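Kaveck Conical Burr Set, 304 Stainless

Replacement burr set for Kaveck and Wela upright coffee grinders. Sold as a matched pair (inner cone and outer ring). Do not mix with worn parts from another set.

Specifications
Material: 304 stainless carrier, hardened steel cutting faces
Mounting screws: 2, included
Grind steps: 16
Warranty: 5 years on the carrier, none on the cutting faces
Part fits: Kaveck uprights, Wela uprights with the removable top ring
Does not fit: Magsi hand mills

Fitting
Unplug the grinder. Close the hopper gate, lift off the hopper and run out any beans left in the throat before opening the top ring. The outer ring lifts straight up. The inner cone is held by a left-hand thread and loosens clockwise. Brush the chamber dry. Water and spray cleaners must not be used on the cutting faces.

Seat the new cone, tighten to a firm stop and refit the ring with the notch facing the chute. Set the collar to the coarsest step and work finer with the motor running. If the burrs chirp, back off one step and mark that point as zero.

New burrs grind unevenly at first. Discard the first hopper of coffee. Expect to reset the espresso step once more after the first week of use.

Ordering
Ships from the Sunell warehouse. Sets made before August have a plain collar; current sets have a stamped scale. Both work the same way. Opened sets can be returned only if the cutting faces are unused.

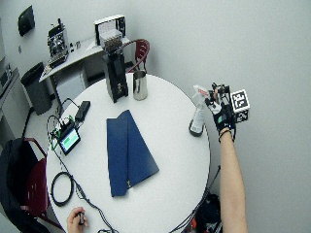 Kristýna Sokol: Fitted mine to a Wela upright last night. The left-hand thread was very tight and I had to warm the cone with a hair dryer before it moved. Zero point came out two steps coarser than with the old set. Is that normal, or did I leave grounds under the ring?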